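Junditz Road Tenants and Owners Association
Minutes of the General Meeting, 26 September 2018
Held in the ground floor meeting room, Plaltport Building

Chair: Yi-chun Wan
Minutes: Hsin-yi Peng
Present: see sign-in sheet, kept with the paper copy.
Apologies: received from units 3B, 5A and 9D.

The meeting opened at 7:05 pm. There was a quorum.

1. Minutes of the July meeting

The July minutes were read. One correction: item 6 said the bike room would be locked at night. What was agreed was that it would be locked at all times and that residents would use their own keys. With that change the minutes were approved.

2. Matters arising

Side gate. The closer has been replaced and the gate now shuts without being pulled. Residents are asked to stop propping it open with the planter.

Mailboxes. The lock on the 6C box is still broken. The management office ordered a part that did not fit. Hsin-yi Peng will call again and ask for a date.

Storage cages. All cages now have a unit number on them except two at the back. The owners of the things in those cages have not come forward. A notice will go up for a month. After that the contents will be moved to the management office.

Laundry room hours. The change to a 10 pm close has been in place since July. 2A and 2C both said it is quieter. 8B said the hours do not work for people on late shifts and asked for one late night a week. This was discussed under item 6.

3. Money

Hsin-yi Peng gave the report. The balance in the repair account is $4,000 and there are no unpaid bills other than the elevator service invoice, which came in after the report was printed. The invoice is for $1,581. It covers the regular service and the new door sensor.

10A asked why the sensor was billed to us when the service contract is supposed to cover parts. The chair said the contract covers parts that wear out and the company is calling this one accidental damage. Several people did not agree with that. It was decided to hold the payment until the company explains the charge in writing. The chair will write to them this week.

Laundry machine income was lower than the same time last year. One washer was out of order for part of the summer.

The report was accepted.

4. Hallway and stairwell painting

Two quotes have come in. The Florkex quote includes patching, one coat of primer and two coats of paint on the walls, and the same on the stairwell ceilings. The second quote is lower, but it leaves out the ceilings and the patching would be charged by the hour. The chair had asked the second company for a full price and had no answer by the time of the meeting.

There was a long discussion about color. The present beige shows marks badly near the elevator and by the trash room. 4D wanted a darker color on the lower half of the wall with a rail between. 7A said a rail would collect dust and that the cleaning contract does not include it. 5C asked for anything other than yellow.

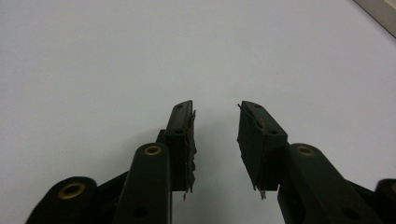
10A said paint finish matters more than color and that a flat paint cannot be washed. The chair said Florkex quoted for eggshell and would change to semi-gloss on the first floor at no extra cost. Most people liked semi-gloss on the first floor and in the trash room corridor, with eggshell everywhere else.

The color was put to a vote. Off-white throughout was carried. 4D asked that it be recorded that she voted against.

It was moved by 7A and seconded by 3D that the Florkex quote be accepted, subject to a start date that avoids the holidays. Carried.

Apartment doors are not part of the job. Owners who want the hall side of their door painted at the same time can pay the painter directly. Door mats, shoe racks and umbrella stands must be taken inside before work starts on each floor. A schedule will be posted by the elevator and put under doors.

3D asked about the smell. Her son has asthma. The chair will ask for low-odor paint and for the stairwell windows to stay open while the painters are in. 3D would like to be told the exact days for the third floor ahead of time, and this was agreed.

5. Roof

The drain on the north side was cleared in July and again after the last storm. Leaves come over from the lot next door. 11B reported a damp patch on her bedroom ceiling near the outside wall. It is not clear if this is the drain or the flashing. Hsin-yi Peng and 11B will look at it together and take measurements of the patch so it can be checked again after rain.

If it has grown, a roofer will be called without waiting for the next meeting. The meeting approved spending up to $1,000 on this.

Residents are reminded that the roof is for laundry lines and not for parties. There were bottles up there again.

6. Laundry room

8B repeated the request for one late night. 2A, who lives next to the laundry room, said the dryers can be heard in her kitchen but not in the bedroom, and that she could put up with one night if it was always the same one. 2C was less happy about it but did not object to a trial.

Agreed: one late night a week until the next general meeting, closing at midnight. 8B will lock up on those nights. The choice of night is left to 2A, 2C and 8B.

The lint trays are not being emptied. A new sign will be made. 6A said there are enough signs in that room and people do not read the ones that are up. The sign will replace the old ones.

7. Garden beds

The beds by the front steps were planted in spring and did well until the hot weather. The hose is leaking at the tap end and needs a washer. 1A will fix it.

There was a suggestion to dig out the hedge on the left side and put in something lower. The hedge blocks the light in 1B's front room. 1B would be glad to see it go. 1A thinks it should be cut back hard first and looked at again next year. Left with 1A and 1B to work out between them.

Mai, the cafe on the corner, has offered its used coffee grounds for the compost. Someone needs to pick them up. 4A will do it when she walks the dog.

8. Trash and recycling

Boxes are being left whole beside the bins. The pickup crew will not take them. Please cut them flat and put them inside the blue bin. If the bin is full, keep them until the next pickup.

Large furniture may not be left in the trash room. The mattress that was there for most of August belonged to a tenant who has moved out, and the owner of that unit has been billed for the removal.

9. Other business

9A asked if the front door code could be changed. It has been the same for a long time and delivery drivers know it. Agreed. The new code will be given out in person, not posted in the lobby.

6A asked if the lobby light could be put on a timer. The electrician will be asked when he comes for the basement switch.

2C has a child's bed frame to give away and can be reached at her door in the evenings.

A found umbrella and one gray glove are in the management office.

10. Actions

Yi-chun Wan: letter to the elevator company; start date, paint type and schedule from Florkex; new door code.
Hsin-yi Peng: mailbox part for 6C; notice for the storage cages; laundry sign; check of the 11B ceiling; call to the electrician.
1A: hose washer.
4A: coffee grounds.
2A, 2C, 8B: pick the late laundry night and tell the chair.

11. Next meeting

The date will be set once the painting schedule is known. Items for the agenda should be given to Hsin-yi Peng in writing.

The meeting closed at 8:50 pm.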